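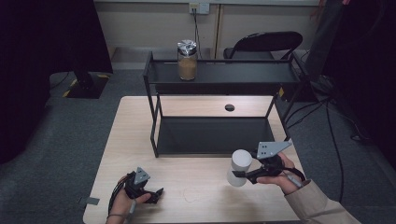
Figure 3. Shelf task, right hand loaded. The white cylinder is held upright in front of the two-tier shelf; the glass jar is on the upper level.

4.2 Putting things on a shelf

Of the chores in the Soltholm set, shelving is the one that visitors find least impressive and that our policies find hardest. A person asked to put a pot of something on a shelf does it while talking about something else. Our best policy does it in near silence and, in a good many trials, into the side of the shelf.

The task is stated in one line: pick up the named object, place it upright on the named level, and let go. All demonstrations were given by people using a pair of hand-held grippers, one in each hand, so that the recorded motion is already limited to what two jaws can do (Figure 3). Demonstrators were told to work at their normal speed. Most of them slowed down anyway, and Mared Gough, who gave more of the demonstrations than anyone else, reports that after an hour with the grippers she began to open her kitchen cupboards with two fingers.

We collected 384 demonstrations of the shelf task and kept 300 for training. The remainder were held back for validation, apart from those in which the tracking was lost, which were thrown away. Each trained policy was then run for 44 trials with start positions drawn in advance from a fixed list. A trial counts as a success if the object is on the correct level, upright, and still there when the arm has withdrawn. We added the last clause in March, after an early version of the Clekix policy discovered that an object could be placed perfectly well and then taken home again in the open gripper.

Two policies were compared. Clekix predicts short chunks of motion from the wrist views alone. Yakubu uses the same wrist views with a longer history and a coarse estimate of where the shelf is. Neither is told how tall the object is, and this matters more than we had expected. The gap between the two levels is generous for a short item and much less so for a tall one held from above, and the usual failure on the lower level is a collision between the gripper body and the underside of the upper panel. People avoid it by tilting the wrist on the way in and straightening up at the end. Clekix learned the tilt and seldom learned the straightening. Yakubu learned both, though it sometimes performs them in the wrong order.

The upper level fails differently. Reaching it is easy, but anything already standing there becomes part of the problem. With the level clear, Yakubu places the object well inside the front edge. With a jar on it, the policy tends to hover, move a little to one side, reconsider, and time out at 2000 control steps. We looked for a perceptual cause, suspecting reflections from shiny lids, and covering the lid with matt tape made no difference that we could measure. Our present guess is duller: few demonstrations include a long sideways correction close to another object, so the policy has little to copy once it has started one.

The Turnier baseline, which follows a hand-written path and has no opinions about jars, remains competitive when the shelf is exactly where it was told the shelf would be. Moving the shelf by the width of a thumb ends this. We report it all the same, as several readers of an earlier draft asked whether learning was needed here at all, and for a shelf bolted to a table it may well not be. Household shelves are moved whenever somebody dusts. Results with the shelf displaced between trials are given in Section 4.3, together with the trials in which the object was handed over from the left gripper to the right before placing.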